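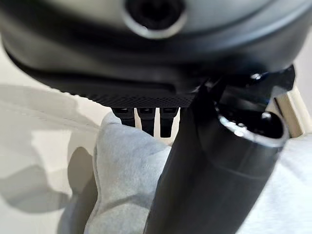
Chapter 3
Paying for the Second Hour

A price quote tells you what a machine costs on the day it arrives. Thảo Đào, who planned equipment for Cirkach, budgeted for 2 units and left out spare fingers, cables and staff time. Ask any seller how many pillows a hand can lift before it needs service. If the answer is 1,000, ask who counted.

A grip on one corner is a grip. I would not pay for a tidy sofa on the strength of it.

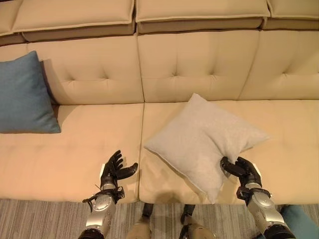 3.1 Reading the Quote

Start with the last page.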